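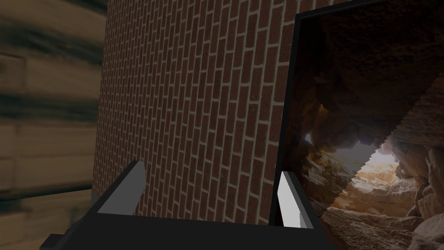 Mumance (home-built arm)

Mumance is a tabletop robot arm with a two-finger gripper, designed and put together in a shared workshop by me, with a lot of help from Ditte Þrastardóttir. I'm writing this entry for the workshop wiki myself, so it's going to sound like me and I'm fine with that. Fix my typos if you find them!

Name

The name came off a crossed-out label on the first box of parts. I read it as Mumance, Ditte read it as something else entirely, and mine was easier to type into a config file.

Background

I started in November with one motor, a bag of bearings and a drawing on the back of a parts list. The plan was an arm that could pick up small things from a bench and put them in a tray. Emil Reisinger had already built an arm called Auer (it has its own page) and he let me copy the shoulder joint, which saved me weeks. Auer is stronger than Mumance and much louder.

The whole build had cost 2,450 dollars by the time the arm could lift its own gripper. A good chunk of that went on motors I bought twice after wiring the first set to the wrong supply. Please read the label on the supply!

Arm

There are three main versions of the arm. The first had printed links and sagged so badly at full reach that the gripper pointed at the floor. The second used aluminum tube and worked, mostly, though the elbow cable rubbed through. Version three is the one I use now, with the cable run inside the tube and a much bigger bearing at the base.

Gripper

The gripper has a flat palm block and two tapered fingers that open and close together. One motor drives both through a pair of small gears, so they always meet in the middle (well, close to the middle, and there's a set screw for that). I tried a third finger for a while and it mostly got in the way.

Finger pads are the part people ask me about. I've used bicycle tube, silicone sheet and the stuff that goes under rugs. Bicycle tube lasts longest, silicone grips best, and the rug stuff leaves crumbs all over the gears, so skip it.

Simulator

Wosatell is the simulator side of the project. I wrote it so I could test a motion before trying it on real motors, which I'd gotten pretty nervous about by then. You load a room, put the arm in it and look out from a virtual camera mounted behind the fingers. The rooms don't need to be fancy, but I like having different wall and wood textures around, because a camera program that has only ever seen a plain gray room gets confused the minute you take it anywhere else.

The controller runs the same code in Wosatell and on the bench. Only the motor driver gets swapped out. Friction is still my weak spot: things slide in the simulator that would stick in real life, and I keep fiddling with the numbers.

Controller

Zosis is the controller board, a little circuit that Ditte laid out over one long weekend. It has 11 connectors, and I have plugged the gripper into the wrong one more than once. Newer boards have the names printed next to each socket.

Current state

As of 3 April 2025, Mumance has made over 123 bench pickups in a row without me touching the set screw. Small wooden blocks are easy, and keys are still terrible. I'd like to give the wrist one more joint next, and Emil has a spare motor he says I can have if I finally return his torque wrench.

See also: Auer (arm), Finger pads, Power supplies and how I ruined two sets of motors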